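Unetti District Water
Smart Metering Pilot: Progress Report to the Vedness Fund, Second Period
Prepared by Cheuk-hei Yuen, metering lead

Where we are

The grant pays for 4,000 radio-read water meters on the east side of the district. At the end of this period 3,000 of them are in the ground and reporting, and the remainder are in boxes in the Tsang Road depot, where they report very faithfully that they are in the depot.

Installation slowed in February. The ground froze, two of our three crews were pulled onto main breaks, and the lids on the older meter pits proved to be cast iron, thick enough to stop a radio signal and possibly a small truck. We had budgeted for plastic lids on the pits shown as iron in our records. Our records were optimistic. We have since ordered 800 more lids and moved money from the training line to cover them, as agreed by phone with your office.

Reads

Hourly reads come in overnight and land in the billing system by 5 a.m. Most meters now answer on the first try. The weak spot is the low ground behind the rail yard, where 54 meters have been silent for more than a week at a stretch. Panya Chareonsuk walked the whole area on a Saturday with a handheld receiver and came back with a good map and a poor opinion of the rail yard's dogs. Her map says one extra collector on the pump house roof should cover it. The roof belongs to us, so the permit should be quick, though I have written that sentence in a report before.

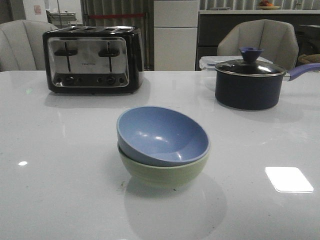

Tabletop with toaster and stacked bowls.

Leak alerts

Customers can now sign up for a text when water runs through their meter all night. The first batch of alerts went out with the threshold set too low, and we informed a good many people that their ice makers were an emergency. The threshold has been raised and the wording softened. "URGENT" is gone from the subject line. Calls to the front desk are back to normal, meaning they are again mostly about trash pickup, a service we do not provide.

The customer web page, built by Stevar, is late. It shows daily use correctly. It shows monthly use correctly for months with 30 days. Stevar has promised a fix and we are holding the last payment until we have looked at a full quarter of bills beside it.
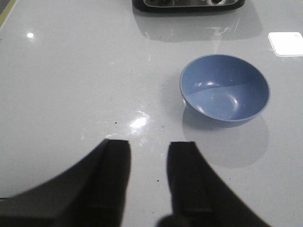 Blue bowl on a white surface.

Budget

Spending is under plan on labor and over plan on lids. Total spending is within the amount approved for the period. The collector for the pump house will come out of contingency, which until now had been untouched and which I had grown fond of.

Next period

Crews go back to full strength once the main repairs on the north line are finished. We will start with the streets nearest the depot and work out toward the county road. Panya will re-test the rail yard area after the new collector is up. We also need a decision from you on whether unspent labor money can be carried forward; the form for this is attached, along with the form requesting the form.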